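Give me a small wedding with a potluck supper and I'll dance until they stack the chairs. My cousin married at the Doratlow grange hall last September, with 24 guests and one long table, and I've been telling every engaged couple I meet to think about doing the same!

People worry that it will look cheap. It doesn't. Every dish came with a story - the bean salad had been to 4 family weddings already - and strangers were swapping recipes before the toasts began.
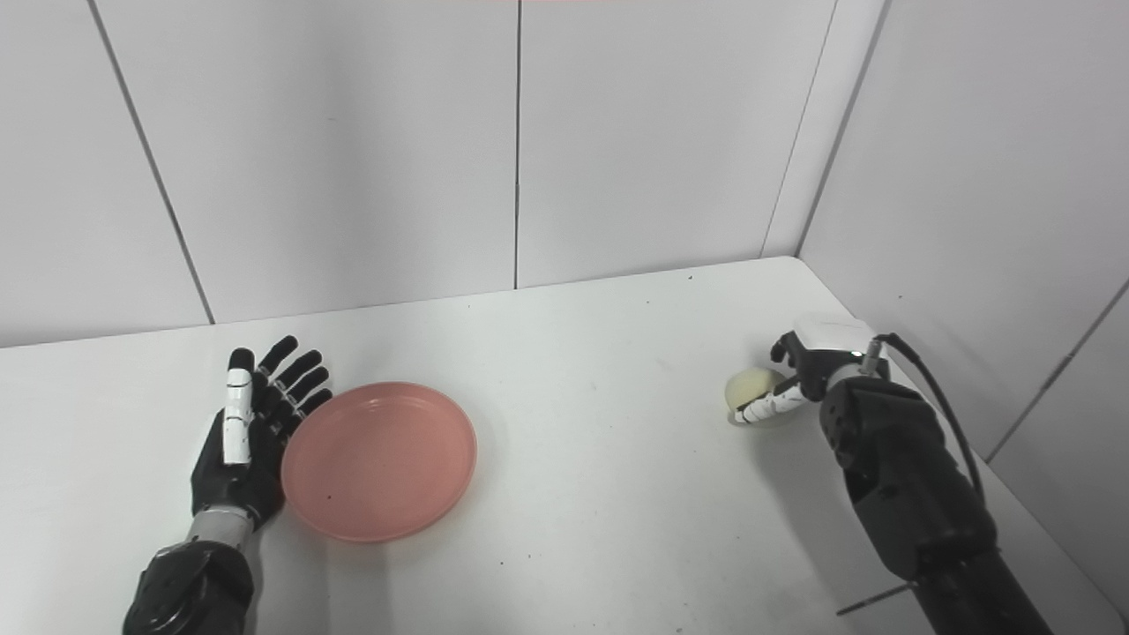
A round pink plate on a white tabletop.

I've been to the other kind too, 130 guests at a hotel in Greren, and it was lovely, but I met maybe nine people and never got near the bride. In Doratlow she sat down right next to me with a plate of noodles and stayed for half an hour. So ask your aunts to cook. Ask the neighbors! Most of them have been hoping you would.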